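Robot Day at Dimavus – what we saw and how it works
For readers 8 and up
Words: Jessie Sutherland

OK so. Robots! We went to the open day at the Dimavus workshop on 13th May, and I took a whole notebook of stuff. Some of it is smudged. Here goes.

First thing. The robots don't look like people. No face, no legs. Mostly they are just one arm, bolted down, with a gripper where your hand would be.

What's an arm made of?

Links and joints. A link is the stiff part, like the bone between your elbow and your wrist. A joint is where it turns. Your elbow only bends one way – try it. A robot's joints mostly spin, so it can get into poses that would really hurt you.

Pascal Hamel showed us round. He moved the arm very, very slow with a controller and everybody went ooooh. Then he let it go at normal speed and it was done before we'd finished saying it.

What's a gripper?

The hand part. Lots of them have just two fingers. They slide together, they slide apart, and that's the whole trick. Sounds easy but think about picking up an egg. Then think about a brick. Same fingers! So somebody has to work out how hard to squeeze.

Can it see?

Sort of. A camera gives it pictures, and a computer looks for things in the picture. One is called a wrist camera, it rides along near the gripper, so it sees what's right by the fingers. Mei-kuen Hsueh let us look at the screen. It's wierd. When the arm moves, the whole room tips over.

How does it learn?

Practice. A person steers the arm through a job, again and again, and the computer saves every go. The Dimavus team has saved 3578 goes so far. My friend asked if the robot gets bored. No. The person does, Mei-kuen said.

And it still gets things wrong. We watched it miss a block 3 times. Everyone clapped when it got it.

Stuff to look for at the work table

Next time you see a robot arm, see if you can spot these:

– a round metal joint with a ring of bolt holes
– the white arm link
– the black gripper, and a finger with a bumpy edge like a zipper (that's called a rack)
– the cable, it has to be long enough to bend when the arm does

Bonus one: find the two plastic tubes. Which has the green cap?
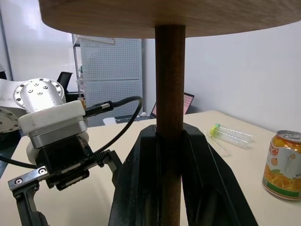

Rules if you go

Stay behind the yellow tape. Tie your hair back. Don't touch the arm even if it's stopped, becuase stopped isn't the same as off. There's a big red button for emergencies and it is NOT for you (I asked).

Ask loads of questions though. They like it. Kalliopi Alexiou answered about 2000 from our group alone, or it felt like that.

Next open day is in January. Bring a grown-up.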